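home > For book groups > How to write a one-page synopsis of a novel

A synopsis tells the reader what happens, in order, including the ending. It is used by agents, competition judges and book group organisers. The method below produces one page from a finished novel. The worked example is Flisik by Érica Holanda, a novel of 40 chapters set in a seaside boarding house.

Before you start

You need the book, a pencil and a stack of index cards. Allow one afternoon. Read the novel to the end first, even if you know the story.

Step 1. Reduce each chapter to one card

Write one sentence per card, in the present tense. Name who acts and what changes. If nothing changes, write "no change" and the chapter number. Flisik gives 40 cards, of which 16 are "no change", mostly letters and weather.

Step 2. Sort the cards

Put the "no change" cards aside. Divide the rest into main plot and subplot. In Flisik the main plot is Rozália's claim on the house; the subplot is her brother's debt. Keep a subplot card only if the ending depends on it. 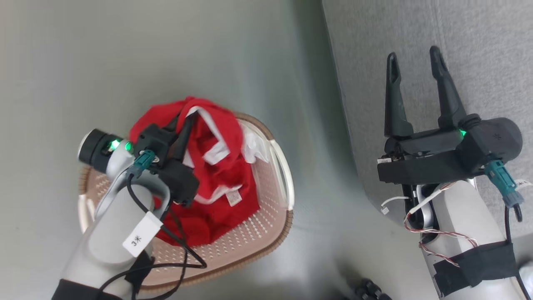
Step 3. Write the draft

Join the remaining cards into paragraphs — one for the opening situation, two or three for the middle, one for the ending. Put each character's name in capitals at first mention. Limit named characters to five and refer to the others by role ("the lodger", "the solicitor").

Step 4. Cut to length

Set the text in single spacing with margins of 2 cm. If it runs over the page, remove in this order:

adjectives applied to characters
place names used once
dialogue
any sentence beginning "Meanwhile"

Do not reduce the type size.

Step 5. Check the ending

The last paragraph must state the outcome. "Rozália must decide whether to sell" is jacket copy. "Rozália sells the house to the lodger and leaves on the Sunday ferry" is a synopsis.

See also: Writing jacket copy; Choosing a comparison title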